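Home | News | Features | Podcast

I caught Wing-yan Liu on a Wednesday, between test runs at Inen, and asked her straight out – can a machine do my chores yet?

"Depends which chores," she said, laughing. "Folding a towel, pretty much. Picking up the kids' room? Ask me again in January!"

Her team has logged 827 attempts at tidying jobs, and 125 of them ended with a person stepping in. I thought that sounded great (my own record is worse), but she wasn't having it. "If you had to get off the couch that often, you'd send it back."

What trips it up, I wanted to know? "Anything floppy or tangled. Cords, hair, fringe. A box is easy, a box stays a box."

She's more hopeful about shop floors, where shelves stay put and someone can plan the aisles.

12 comments | 78 shares 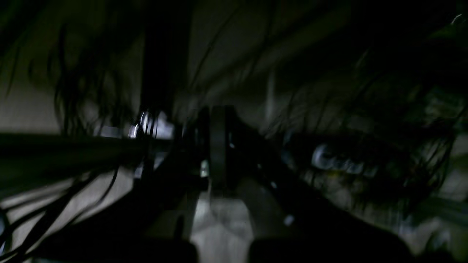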